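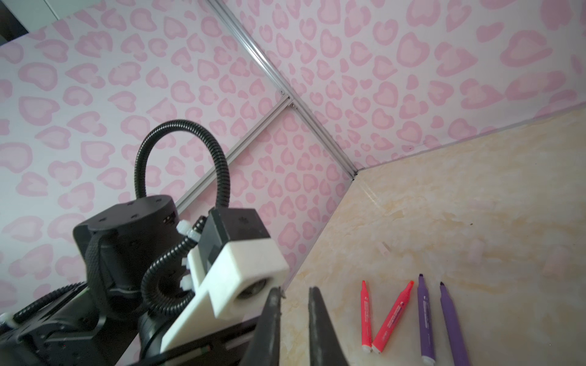
Four felt-tip markers, two red and two purple, on the table to the right of the gripper.

Household and bench chores: frequently asked questions

Last revised in August. Questions on pricing and leasing are answered on the Cemlow sales pages.

Can a robot arm tidy a table yet?

In part. With a fixed arm, a two-finger gripper and a known set of objects, picking items off a table and placing them in a container is reliable enough to measure. Our current figure for felt-tip markers is 3,517 successful picks out of 3,545 attempts. That figure applies to one table, one arm and one kind of marker. It should not be read as a figure for tidying in general.

Why markers?

They are light, cheap and the wrong shape to be easy. A marker rolls when pushed off centre. Two markers lying close together at an angle leave little room for a finger between them, and the gripper may close on both. The tip and the barrel also differ in width, so a grasp near the tip is weaker than one at the middle.

Does it put the caps back on?

Not at a useful rate. Capping needs two parts lined up closely and then pressed together with a controlled force. A single arm has to hold the marker in a fixture first. Mirsad Kos runs the capping trials and publishes the results separately. At present a person is much faster.

Can it sort by colour?

Yes, where the colours are well apart. Red against purple is not a hard case under steady light. Two shades of the same colour, or a marker whose barrel does not match its ink, will produce errors. The system reads the outside of the marker only and cannot tell whether it has dried out.

What is the camera on the wrist for?

It gives a close view during the last part of the reach, when a fixed camera would have its view blocked by the arm. The drawback is that the view tilts and shifts with every movement, and the fingers always take up part of it.

Does the background matter?

More than most buyers expect. A policy trained against one plain wall may fail when the wall changes. We therefore train against patterned panels and several table surfaces, including marble-effect ones. Tests on a surface left out of training are reported in their own table.

How much training does a new chore need?

For a simple pick and place, 400 demonstrations is our usual starting point. Folding cloth has needed 2,000 and is still not at a level we would offer to customers. Živko Matić can advise on chores that fall between the two.

Which household chores are not ready?

Washing up by hand, making beds, ironing, and anything involving a full drinking glass near an edge. Loading a dishwasher works with a fixed set of plates and stops working when cutlery is added loose.

And on the shop floor?

Results are better, as parts arrive in a known place and the same part arrives all day. The Vukadinović packing line uses the Bolura arm for filling trays of pens. Mixed bins remain a problem. Thin, shiny or tangled parts should be assumed unsuitable until tested.

Can it run without supervision?

Inside a closed cell, for set periods. The arm stops after three failed grasps in a row and waits for a reset. It must not be run unattended in a home.

Will it work with Lutex grippers?

Yes, with the adapter plate. Finger length must be entered again in the settings before the first run, or the fingers will strike the table.

Who do I contact about a trial?

Eirlys Prosser for sites in the UK and Ireland, Roel De Smet for all others. Please send the size, weight and surface finish of the objects with your first message.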